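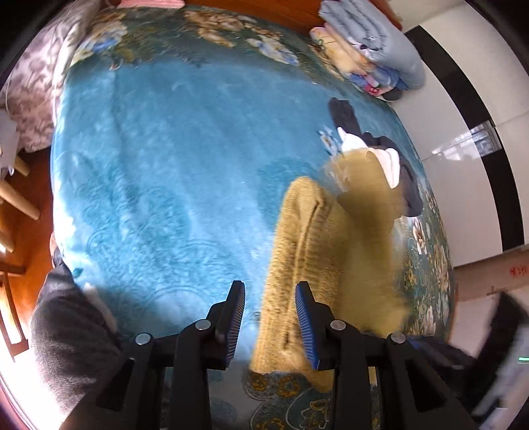
I have been eating lunch out by myself for most of my adult life, and I would like to put in a word for the soup of the day. I mean the real one, the pot that somebody made that morning out of what was in the walk-in, which used to be written on a little chalkboard by the register and which you had to ask about if you couldn't read the handwriting. It is disappearing from the restaurants I go to in Wendden, one place after another, and I think we are going to be sorry.

Let me start with Flusano, where I go more than I should. Flusano is a good restaurant. The bread is warm, the tables are far enough apart that you don't have to hear about anyone's divorce, and the people who work there have been kind to me on days when I was not much company. For years they had a soup of the day for eight dollars, with bread, and it changed with whatever the kitchen felt like doing. I had a lentil soup there with orange peel in it that I still think about. I had a cabbage soup there that was, I'm sorry to say, terrible, and I ate the whole bowl anyway (it was raining, and I was hungry, and there was the bread). Then in May they printed a new menu, a handsome one on heavy paper, and the soup of the day was gone. Now there is a tomato bisque. It is a perfectly nice tomato bisque. It was there the first time I went back, and the second time, and it was there this afternoon, tasting exactly as it did before.

I asked the young man who brought it whether the other soups might come back, and he said people liked knowing what they were going to get. I'm sure they do! I like knowing what I'm going to get at the bank and at the dentist. But I have a kitchen at home, and a shelf with four cans of tomato soup on it, and if all I wanted was the thing I already knew about, I could have had it in my socks.

Now, I know there are two sides to this, and I have tried to hear the other one out. My neighbor Ximeng Guo ran the kitchen at Sonska for a long time before her knees gave out, and when I complained to her over the fence about the bisque she put down her hose and told me, quite patiently, what a pot of soup costs. I had thought of it as nearly free. I had the idea, as I think a lot of customers do, that soup is what a restaurant makes out of things it would otherwise throw away. She said that's partly so and that it is also the part people make too much of. Somebody has to decide on it, at an hour when there are already too many things to decide. Somebody has to stand there and taste it. If it runs out at half past twelve, the people who came for it are cross, and if it doesn't run out, you have a bucket of dill and potato to cool down properly and find a home for. Then there are the questions. Is there cream in it, is there wheat in it, is there celery in it? With a soup that never changes, the servers learn the answer once. With a new one every day, they have to learn it every day, and a mistake there can send somebody to the hospital.

I took that seriously, and I still do. I don't have a good answer to the celery question except to say that Sonska managed it, in her time, by taping an index card with the ingredients to the wall by the coffee machine. She said it worked fine as long as people read the card.

But I noticed that while she was telling me how much trouble it was, she was also telling me about the soups. There was a corn one with smoked paprika that the dishwasher came up with and that ended up on the dinner menu for a whole summer. There was a chicken and rice she made whenever someone on the staff was sick or sad, and the customers seemed to order it on those days without knowing anything about it. She went on for some time, and the hose was still running into the hydrangeas. I don't believe anybody has ever talked that way about a bisque that comes out of the same binder every morning.

And that is my first point, if an essay like this one has to have points. The soup of the day was where the cooks got to cook. A dinner menu has to be tested and priced and photographed these days, and once it's set, the people in the kitchen are making the same plates over and over, very well, like musicians in the pit of a long-running show. The soup was the place where a person who was twenty-two years old and had mostly been peeling things could say, can I try something? If it was dull, well, it was only soup, and it would be gone by suppertime. I don't know where that young person tries something now.

My second point is about people like me, who eat alone in the middle of the day and aren't rich. Soup and bread was the cheapest real meal in the building, and ordering it didn't make you feel like you were taking up a table that belonged to a bigger spender. You could have it with a book. At Hegazy, over by the old post office, they still do it this way, and if you go in at a quarter to twelve you will find the whole counter full of people on their own, leaning over bowls. There's a retired mail carrier and a woman who does alterations, and there are generally a few nurses coming off the night shift, having what I suppose is supper. I have gotten to know some of them a little, and it's entirely on account of the soup. It gives you something to say. "What is it today?" is about the easiest sentence one stranger can offer another, and you can't very well say it about something that's printed on heavy paper.

Hegazy is not a fancy place, and I don't want to make it sound like a shrine. The stools wobble and the radio is too loud. The soup is often lentil, and when it isn't lentil there's a fair chance it's chickpea. But one morning last winter it was a fish soup, bright red and full of garlic, and word must have gone around because there was a line to the door. I got the second-to-last bowl. The man behind me got the last one and held it up a little, like a trophy, before he sat down. I can't remember what I had for dinner on any single night that month, and I can remember that.

I did a bit of arithmetic on an envelope, which I offer for what it's worth. If a place is open for lunch 300 days a year and makes a new pot each time, that's 300 chances for somebody in the kitchen to surprise somebody in the dining room. Over eight years it comes to more than 2000 pots of soup. Plenty of those would be ordinary, and a handful would be bad, and I'd include my cabbage among them. But I would trade a good number of years of reliable bisque for the lentil with the orange peel, and I don't think I'm the only one.

People will say that I am being sentimental, and my sister already has. She points out that she orders the same salad wherever she goes and is a happy woman. She also says that when she takes her kids out, with one who won't eat anything green and one who won't eat anything that touches anything else, a surprise is the last thing she wants on the table. I see that. I wouldn't take away her salad, and I wouldn't even take away the bisque, if there are folks who have come to count on it. Put them both on the menu and leave one line blank underneath. A cook with a piece of chalk can fill it in by eleven, and on the mornings when everything has gone wrong and the delivery is late, it can stay blank, and I'll have a sandwich.

If the trouble is the price, then charge me more. I'd pay nine dollars, or ten, and I expect I'd grumble about it on the sidewalk and then come back. If the trouble is waste, make a smaller pot. Make 20 bowls and let it run out. I know Ximeng said people get cross about that, but I've been one of those people, and it did me no harm. I just came earlier the next time.

I've written most of this on a card to the manager at Flusano, in a shorter form, and I left it with the check. I said how much I had liked the lentil. I said the bread was as good as ever, and that I'd be in again next week at my usual time, and that if there did happen to be anything on the back of the stove that wasn't on the menu, I would be glad to try it, even if it's cabbage.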